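# Drulden 90 Level Crossing Warning Unit

We've wanted a compact warning unit for quiet rural crossings for years, and the Drulden 90 is the one we kept coming back to. It's a solar-charged flashing light and bell set for private and low-traffic level crossings, the sort where a farm track meets a branch line and there's nothing but a give way sign and a bit of long grass. Two red lamps, one bell, one control cabinet, and it all goes up on a single galvanised post!

The first one we put in is at Vondside, on the siding behind the grain sheds. Bimla Chauhan drives a loaded truck over it several times a day during harvest, and she tells us she can pick up the lamps from the top of the rise, even with the late sun behind them (which is exactly where the old sign used to vanish). The lamp hoods are deeper than they look in the brochure and they make a real difference at that hour.

## How it works

A pair of axle counters clips to the rail on each approach. When a train passes the outer counter, the lamps start flashing and the bell sounds, and both keep going until the last axle has cleared the crossing. The bell can be set to drop to its night level after dark, and if you have neighbours close by, they'll thank you for it.

If a counter stops reporting, the unit goes to its warning state and stays there until someone resets it at the cabinet. Urmila Upadhyay, our signals engineer, is very firm on this point, and the reset key is deliberately not the same key that opens the battery compartment.

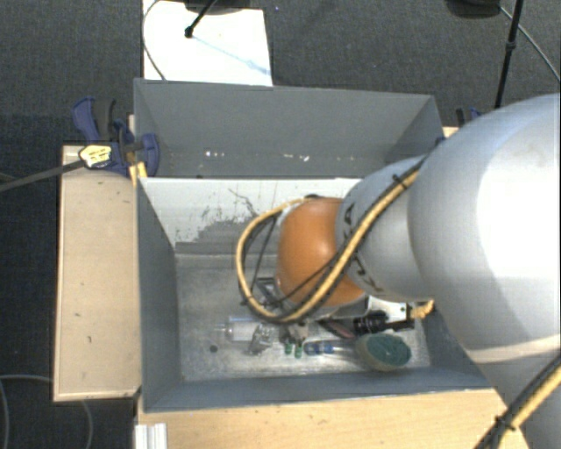 **Can the Drulden 90 be fitted to a crossing with two tracks?**

Two-track crossings need the expansion board and a second set of axle counters, which we supply as a kit. The lamps, post and cabinet stay the same.

## Specifications

| | |
|---|---|
| Part number | 1608 |
| Lamps | Two red LED, hooded, alternating flash |
| Post height | 4 m |
| Battery reserve without sun | 90 hours |
| Maximum train speed | 40 km/h |
| Cabinet to furthest counter | Cable or radio link |
| Cabinet colour | Grey or dark green |
| Warranty | 25 months |

Please note the speed limit in that table. Faster lines want a longer approach and boom gates, and we'd much sooner talk you through the bigger Agarwal set than see this one stretched past what it was built for.

## What's in the crate

- Post in two sections, with base plate and bolts
- Lamp head and bell, pre-wired
- Control cabinet with battery and solar panel
- Four axle counters with rail clamps
- Both keys, plus a spare of each
- Printed wiring diagram (laminated, so it can live in the cabinet)

You'll need to organise the concrete footing and the approval of your track manager before we dispatch.

## Ordering

Units ship from our Clellville workshop. The next batch is due in December, and Rajkumari Kandpal looks after the list, so ask for her if you'd like one put aside. Sushil Nishad is happy to look over site drawings and sightline measurements before you order.

Page updated November 24, 2021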